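Vendors like to quote hours of demonstration data. I would sooner ask who gave the demonstrations. At Derach we logged 544 runs of server repair work by remote control, and the best 2 operators were former bench technicians.
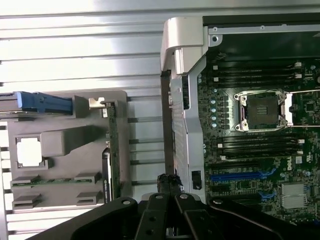
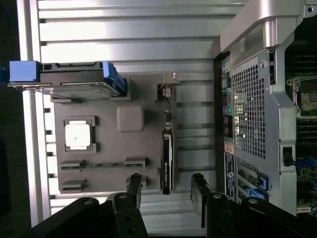 Mock board beside the open computer, both views from the gripper. The Dell board shows in the first.

Zlata Kushnir spent years swapping memory before she touched a controller. She slows down before contact — every time — and the robot learns that pause along with the motion. A fast operator with no bench experience teaches it to push. I think buyers should ask for fewer hours and pay more for the people behind them.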